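Skillport notebook
Search entries... Go

May 2, 2020

Setell job today: tidy a sitting corner, slippers and wastebasket included. I gave myself 80 minutes and used them all on the approach.

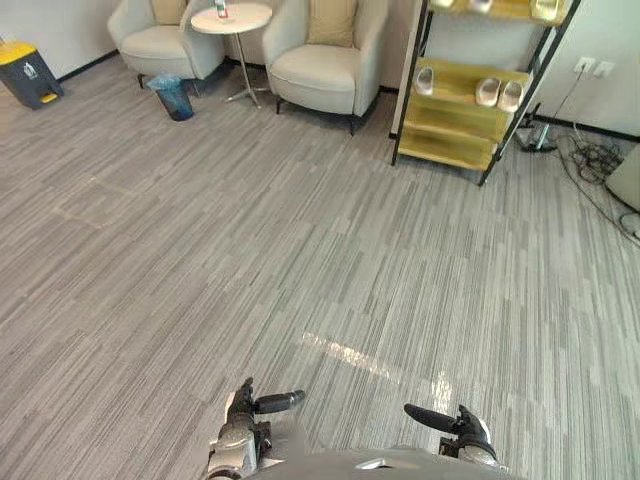

Chairs, shoe rack and bins, from head height.

Thin legs and loose cable still worry me more than lifting does. The wrist view is mostly our own hardware — fine for the last bit of a grasp, poor for finding anything on striped carpet.

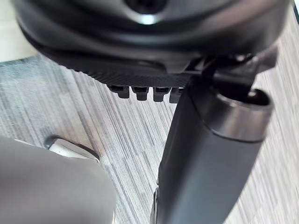
Wenche Westerberg thinks a chore only counts as done if you can leave the house while it runs. By that measure we have none.

I'd settle for less. Slow is all right if it doesn't snag.

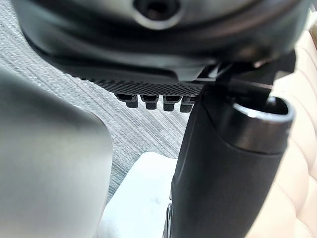 Next: rerun from log 227 at lower speed, then try soft slippers again. Ask Lindholm for the March settings.

Recent entries
Eltero dish rack, part 2
Folding towels, 200 tries
Contact | © 2020 Skillport | Back to top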